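Fri 12 February
By Gleice Marinho

Fruit bowls are where fruit goes to die. There, said it. Deep bowl, nice glaze, three layers down a pear gone to soup. I threw out 40 bucks of fruit in June. Forty! Mostly bottom layer.

So – no bowl. A flat tray with a low lip, everything spread out, and a cheap plastic basket for carrying. Ugly? A bit. But you see what you have. Star fruit doesn't hide under the apples, the dragon fruit gets some air.

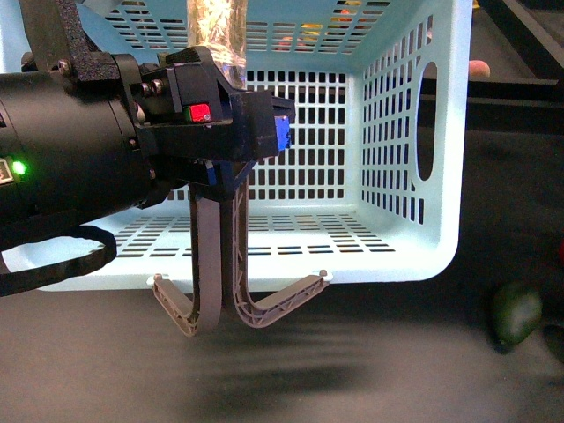
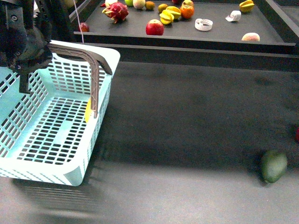
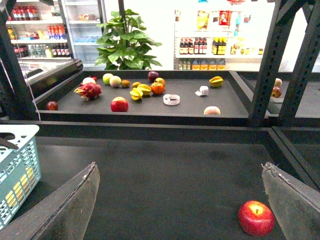

Slots in the side of the basket, trays in dark gray or black so the colors jump out. My friend Akinyi says it looks like a shop. Good. Shops sell fruit becuase people can see it.

And the basket is for moving things, not storing. Fill it, carry it, empty it. Leave it full overnight and you own a bowl with holes.

What about the nice bowl?

Keys. Mail. Dead batteries. Mine is a Rutwood, a wedding present, and it holds keys beautifuly. My mother-in-law has noticed and we are not discussing it. Anyway, I have an apple to eat, and I know exactly where it is.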